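**Call for participants: review of hand-held gripper faults and battery handling**

Kandon is seeking operators and technicians to take part in a safety review of hand-held gripper work in its home-environment laboratory. The review follows a fault in May, when the fingers of one gripper failed to release a battery cell on command and the cell's wrapping was damaged. No injury was reported. Collection tasks using loose cells are limited to supervised sessions until the review is complete.
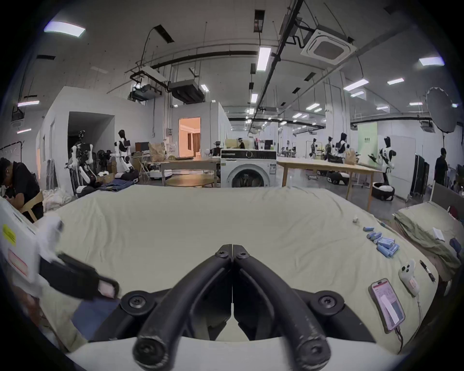

*Page last changed: May, 4:60 revision withdrawn; current text is revision 88*

The review is carried out with Magbanua, which will examine the finger hinges and mounting screws of returned grippers. Participants will help establish whether the fault lies in the hinge, the trigger or the way cells are presented on soft surfaces such as bedding.

**What participation involves**

- 2 sessions of 60 minutes each, with a break between them
- Repeated pick-and-place tasks on a mattress and on a table, using inert cells supplied by Prikico
- A written account of any sticking, slipping or late release
- A short interview on how faults are reported at present

**Who may apply**

Applicants must be 18 or older and have used a hand-held gripper in at least 4 recorded sessions. Experience with lithium cells is helpful but not required. Persons who were present at the May fault are welcome to apply and will be interviewed separately – their accounts will not be shared with supervisors.

**Conditions**

Participants are paid at the standard operator rate. Closed shoes are required, and metal jewelry must be removed before any session. Any participant may stop a task at any time without loss of pay. A damaged or swollen cell must be left where it is and reported to the session lead.

Applications are made through the Fluvent portal under "Safety review, grippers". Please state your usual shift and the gripper model you have used most.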